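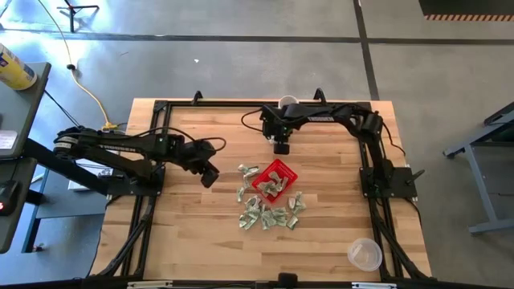
About Pumen

Home
Services
Pickup areas
About us
Contact

Pumen sorts, flattens, counts and bundles paper money for small businesses and event organizers. Our customers run car washes, snack stands, arcades, parking lots, bars and school fairs. Most of them take in a lot of one-dollar and five-dollar bills, and most of those bills arrive folded, balled up or stuck together. We get them ready for deposit.

We are a small company with 9 employees and one location, on the ground floor of the old Gunn Building. We are not a bank and we do not lend, exchange or hold money for longer than it takes to process it.

How we started

Wilfredo Padilla opened Pumen after eleven years of managing a group of coin laundries and parking lots. Part of his job was getting the weekly take ready for the bank. The coins were simple. The bills took most of an evening, and bank tellers sent back any bundle that was too wrinkled to stack. He started doing the same work for two neighboring businesses, then for a flea market, and rented the room in the Gunn Building when his kitchen table was no longer a reasonable place for it.

The first year we had 27 regular customers. Several of them are still with us, including the flea market.

What happens to your cash

Your bags come to us sealed and numbered. We check the seal and the number against the pickup slip, and two people sign before a bag is opened. Each customer's money is worked on alone. The next bag stays closed until the table has been cleared and checked.

Loose bills go into plastic baskets first. A basket keeps a batch together and makes it easy to see what is still waiting. From there each bill is unfolded, turned face up and sorted by denomination. Tightly folded bills take the longest, especially the small squares that come out of tip jars. Bills that are badly creased are pressed under a flat weight overnight and go back with the next delivery if you have asked us to hold them, or with the same delivery if you haven't.

Flattened bills are counted twice. If the two counts differ, the batch is counted again from the start by someone who did neither of the first two. We then strap the bills, fill out a count sheet and pack everything for your deposit. You get one copy of the sheet, and we keep the other.

Torn, taped and stained bills are set aside in a clear envelope with a note of what was found. Please don't tape bills yourself before sending them. Two halves in an envelope are easier for us to deal with than a bill taped crooked.

Anything else we find in the bag comes back to you too. Receipts, ticket stubs, phone numbers on napkins and the occasional house key all go into a separate pouch marked with your bag number.

The workroom

We work on plain wood tabletops under bright overhead light. We tried a dark table covering when we opened and gave it up within a month. Green bills are easier to pick out on light wood, and so are the torn corners that get lost when a wad is opened. Tables are wiped down at the start and end of each shift. Food stays in the break room.

Pestska

Pestska is our service for one-time events: street fairs, fundraising dinners, school carnivals and raffles. We drop off empty numbered bags before the event and collect them when it closes. There is no contract and no monthly charge. An event with up to 2,000 bills is normally finished on the next business day. Larger ones take longer, and we will give you a date when we pick up. September is our busiest month for Pestska, so please call early if you have something planned for the fall.

Merkurura

Merkurura is our practice program for cashiers and club leaders. It is a two-hour class held in our building, covering how to face and stack bills, how to keep a till tidy through a busy shift, how to fill out a count sheet and how to close a bag so that the seal holds. Groups work with baskets of mixed, crumpled play bills, and each person takes a basket from start to finish. Classes are kept to eight people. Schools and youth groups in the pickup area can attend free of charge twice a year.

Who works here

Wilfredo still runs the company and does the Monday pickups. There are two drivers, five people in the workroom and one person in the office, who answers the phone and writes up the accounts. Everyone in the workroom trains for six weeks before signing for a bag. All staff are background checked and bonded.

Working with us

New customers start with a short visit or phone call. We ask what kind of business you have, how often you make deposits and what state the bills are usually in. Prices are set by the number of bills and not by their value, and heavily crumpled batches are charged at the same rate as flat ones. There is a minimum charge for each pickup.

The office is open Monday through Friday, 8 a.m. to 4:30 p.m. Bags can be dropped off in person until 3 p.m. Use the side entrance and ring the bell marked Pumen.

Page updated 29/02/2024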